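Do Clips Beat Folding?

Some people say a clip hanger keeps clothes free of wrinkles. Should you believe them? Let's think about it first.

A clip is a tiny clamp. A spring squeezes its jaws shut, and soft rubber tips help it hold on without slipping. Gravity then tugs the cloth down. That can help small wrinkles relax — but deep creases often stay put, and a tight clip can leave a dent of its own!

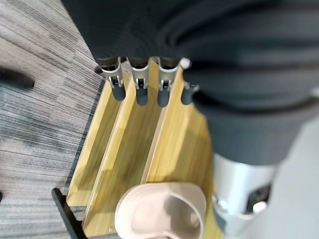
Metal clips with gray tips on dark cloth. Plenty of folds here!

Test it yourself. Clip up one towel, fold another, and check both after 15 hours. Which one looks flatter?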